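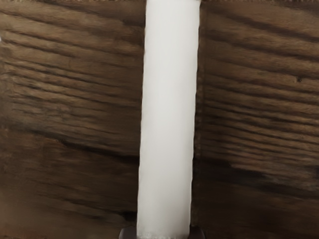

Gimden Dark Table Wax, 457 g tin

Okay, so this is the wax I made for my own kitchen table, and then for my sister's, and then Rochelle Rewi at the Saturday market asked if she could put a few tins on her stall and I've been stirring pots ever since! It's a soft paste for dark brown furniture: desks, tabletops, shelves, that old sideboard you keep meaning to do something about. I mix it in small batches in the back room at Ploltmont (the window stays open, even in February).

Beeswax and carnauba go in, plus a little brown pigment and orange oil, so it smells nice for a day or so and then the smell goes. The pigment is there for scuffs and pale scratches. It won't hide a gouge, and it won't turn pine into walnut, so please don't order it for that. I do a clear one called Rengifo for light wood and I'm always happy to swap an unopened tin if you picked the wrong one.

How I use it

Wipe the table down with a damp cloth and let it dry all the way. Scoop out less than you think you need (a lump the size of a hazelnut does a good patch) and rub it in along the grain with an old T-shirt. Leave it for 12 minutes, then buff. I like three thin coats on a desk that gets used every day, with a night between each. Hold off on hot mugs for four days after the last one.

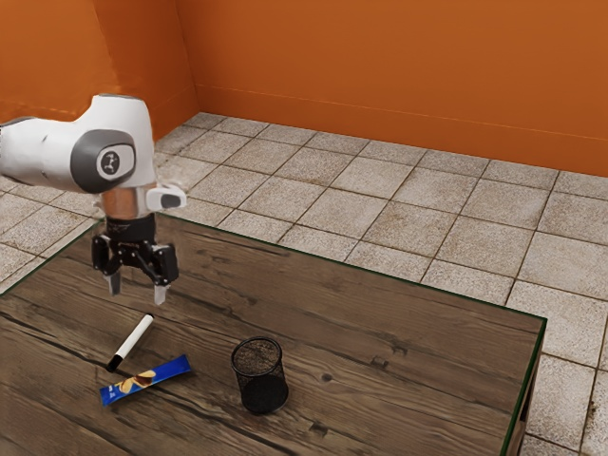
Marker, snack packet and pen cup on a dark wooden tabletop.

Desks are what people write to me about most, and it's nearly always ink. Wax buys you time with a spill, but marker that has sat overnight is another story. Try a dab of wax on a cloth first and rub gently, then go over the spot again with a fresh bit. Ewan Maihi got most of a green streak off his that way and sent me a very excited email.

Good to know

Don't put it over fresh varnish. Wait until the varnish has cured, or the wax just sits there and goes smeary.

If your table has been sprayed with silicone polish for years, clean that off first with mineral spirits. It takes a while, sorry!

Spread used rags out flat to dry outside before you throw them away. Please don't ball them up.

The tin lid is tight. A spoon handle under the rim pops it.

Jovita Hinojosa asked about cutting boards and the answer is no, the pigment isn't meant for food. Get a plain board oil for those.

Refills come in a paper tub at the same weight, and the Selleseck buffing cloth is sold separately.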